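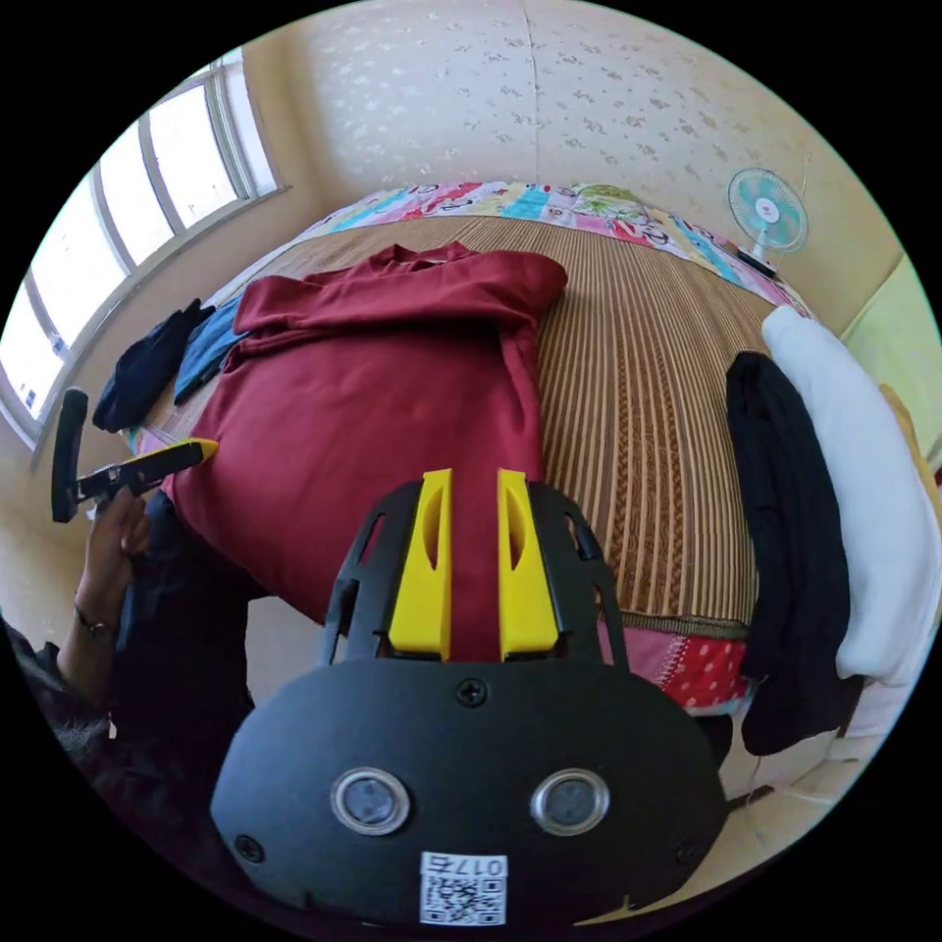
Garment task, bedroom site. Dark red top on the mat, one hand-held gripper in the foreground, a second at left.

Clarnex garment handling data, progress report to Urkevetti
Prepared by Monique Bailly, 15th August

1. Status
Collection at the Flasanthorpe site is in progress. The set now holds 316 accepted demonstrations of two-handed garment handling, recorded with paired hand-held grippers. Each demonstration is stored as one video stream per gripper, with finger opening and estimated pose logged against a common clock. A further 25 recordings were rejected at review. Most of the rejections were pose tracking losses during fast wrist turns; the remainder had a clock offset between the left and right streams above the agreed limit.

2. Conditions
Bedding, window light and small furniture stay as found in the room. The work plan asked for household backgrounds, and patterned surfaces such as the striped mat and the patchwork quilt are kept in view. Operators may start from any side of the garment. Episodes in which a garment slips and is picked up again are kept and tagged as recoveries.
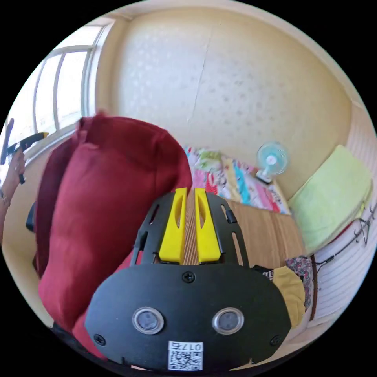 3. Processing
Pruvost receives the raw streams at the end of each session and returns aligned episodes with a quality flag. Turnaround is 3 working days. Segment labels (approach, grasp, spread, fold, release) are applied by hand to the first episodes of each garment type and then proposed by the labeling model for the rest. Proposed boundaries on thick knitwear are still late at the grasp stage and are corrected manually.

4. Open items
Sleeve grasps on heavy tops are under-represented compared with hem grasps. The next 2 sessions will cover sleeves and collars only. The final delivery stays set for December.
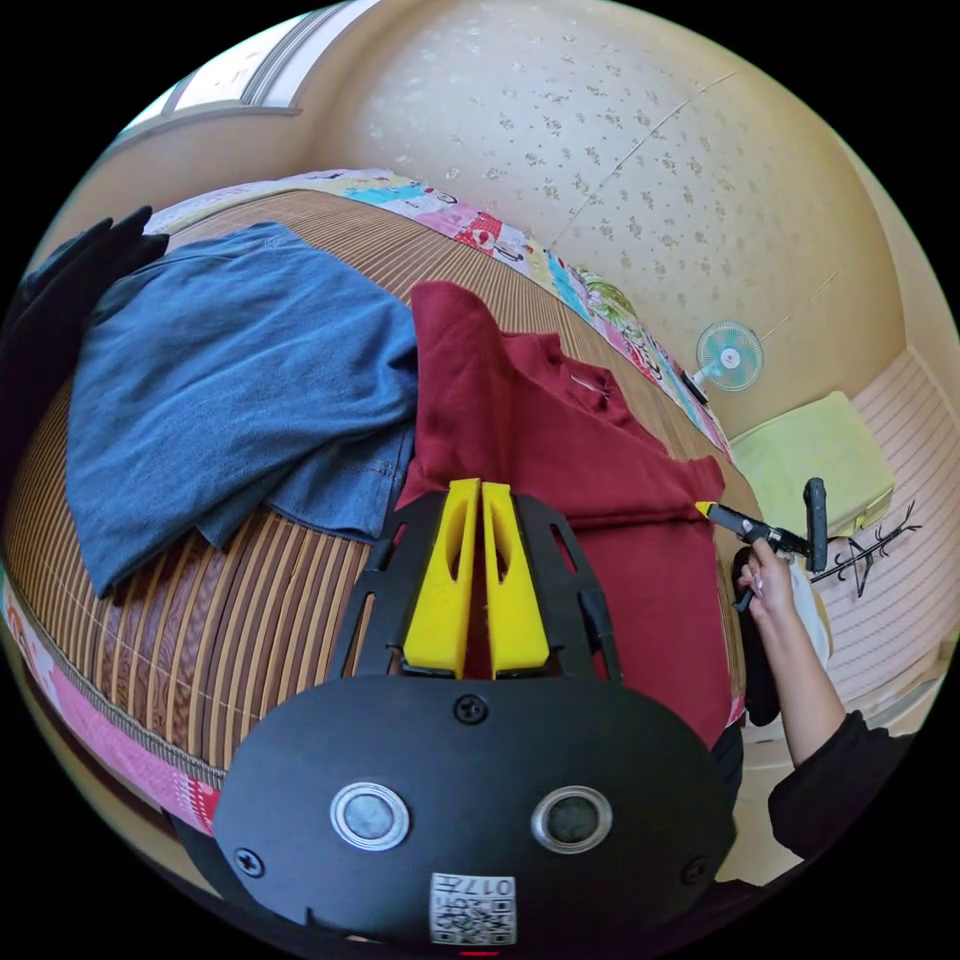 Pruvost's reviewer asked that collar grasps be given their own label before those sessions begin, as splitting them out afterward would mean a second pass over every episode. The change has been accepted and the label list will be reissued with the next delivery.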